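Sorting Bricks by Color: Project Report

Our question was simple. Does a sorted brick box stay sorted? We took a tray from the Dascombe classroom kit and gave each color its own compartment. Red went first, mostly because I like red.
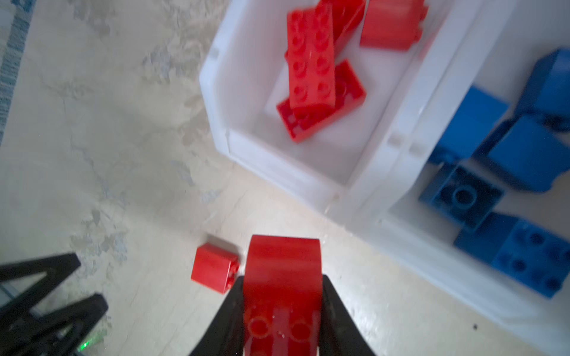 The kit lists 779 bricks. We used a small share of them, in deference to our weekend. The rules fit on an index card: one brick at a time, no tossing, and a brick may land any way up.
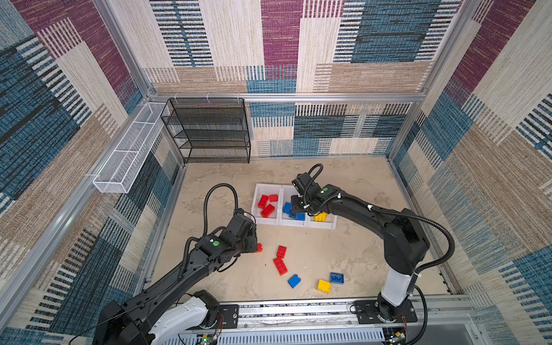 Figure 2. Sorting tray with red, blue and yellow compartments; loose blocks still on the floor.

Stacking neatly would save space – it would also take until December. So we let the bricks pile up however they liked.

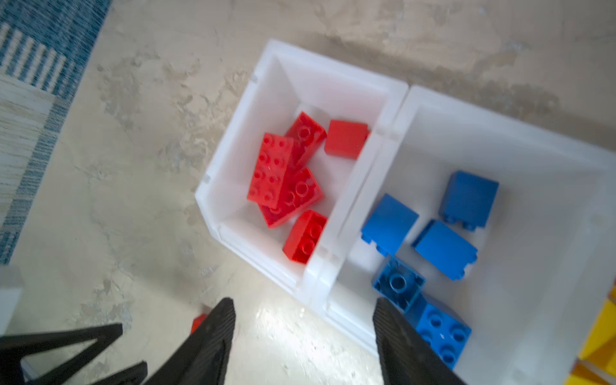
Svitlana Karpenko objected that color is the wrong way to sort, and that anyone building a wall wants all the 2x4s together and will live with the stripes.

She has a point, and it went into our Further Work section, where good points go to rest.

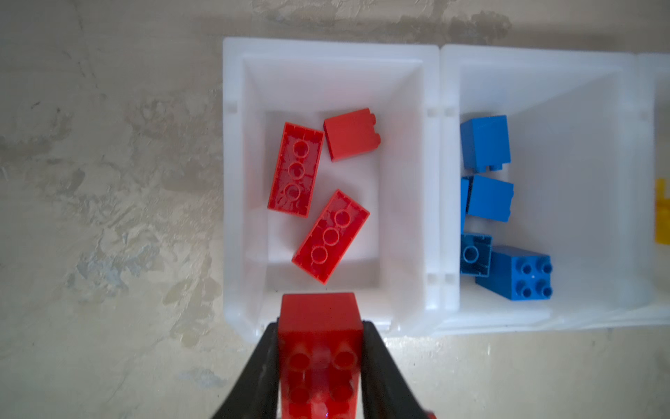
Carys Sayce

Next term I would like to try sorting by size, with a 40-minute limit and a deeper tray. I have already asked for red again.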